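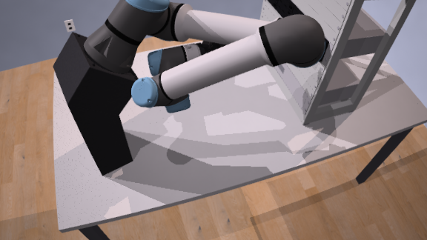
2022-04-28

Back on the ball machine for the Salo raffle draw. Yesterday I left the three-digit drum running over lunch and came back to a log full of sevens, which had me worried all evening (I even dreamed about it!). So this morning I pulled every ball from the middle drum and put them on the good scale. Ball 7 is light. Not by a lot, but the rest sit so close together that it sticks out like a sore thumb. I think it's the one we re-inked in February, after Ehsan scrubbed the old number off with the rough side of the sponge.

Swapped in a spare and ran 90 draws. Sevens look normal now, though 90 is a tiny run and I don't want to get excited yet.

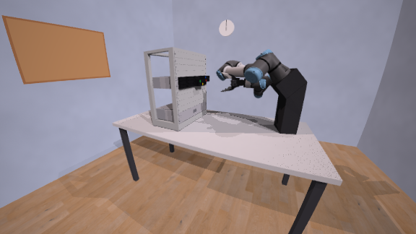 Roya says a short run like that can't clear the drum, and she'd want the blower checked too before anyone signs anything, seeing as a weak blower favors light balls even when the set is fine. Fair point, and I hadn't touched the blower at all. Took the cover off after coffee: filter was gray with fluff, plus one screw missing. Cleaned it, borrowed a screw from the old Hovomik unit (sorry, Shahab, I owe you one).

Also, the results sheet still prints the digits sorted, so 4-0-3 comes out as 0-3-4. That's fine for the pick-any game but plain wrong for the exact-order one! Remo is looking at it in Plandeo, he thinks it's a leftover setting. 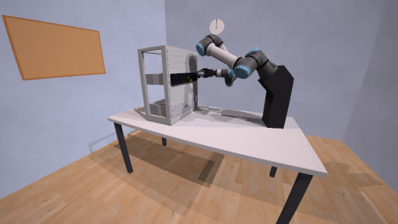
Still to do

Long run overnight with the clean filter, same ball set.
Weigh the spares, all of them, and write it on the lid this time.
Ask Manouchehr where the seal stickers went.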